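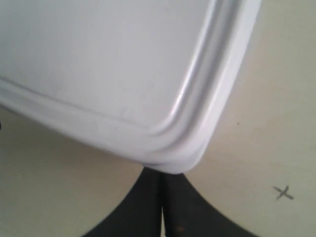

Figure 1. Wrist camera view during the open day at Bruredel: the gripper fingers meet the rim at one rounded corner of the tray.

4.2 Open day sessions

The second part of the study took place during the January open day at Bruredel. The lab was open to visitors from the morning on, and the arm ran the same tabletop task in short sessions while people stood at the rope and watched. Tamer Kanaan ran the arm. Roswitha Harms spoke with visitors and handed out the question sheets.

We used 2 control programs, which the lab calls Farah and Omar. Farah plans each grasp from the wrist view alone. Omar also uses the fixed view of the table. Both were trained on the Uvau set, which holds 1,587 recorded grasps on household items. Neither was changed for the open day. Visitors were not told which program was running – the operator switched between them out of sight of the rope.

White plastic on a pale table was kept in the task on purpose. It gives the camera little contrast to work with, and in the earlier lab trials a rim or a rounded corner was harder to place than a flat side. The table carried small dark marks, and we left them where they were. The room lights were kept at the setting used in the lab trials.

A visitor could ask for a session to be stopped at any time, and so could the operator. Stopped sessions were logged but left out of the comparison in Section 5. In total 165 visitors watched at least one full session, and 67 of them filled in a question sheet. The sheet was printed on one side and had space at the bottom for questions to the lab. Harms typed these up the same evening and grouped them by subject. Most dealt with safety, speed, or the choice of items. One that came up in several forms is given below with the reply sent out by the lab. 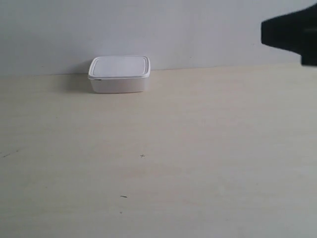 Why did the arm move so slowly during the sessions?
We set a lower speed limit for the open day than we use in the lab. People were standing closer than usual, and a slow arm is easier to follow and easier to stop. The limit was the same for both programs.

Replies of this kind were sent to every visitor who left an address. The sheets themselves were scored by Kanaan and Harms separately – neither saw the other's scores until both sets were complete.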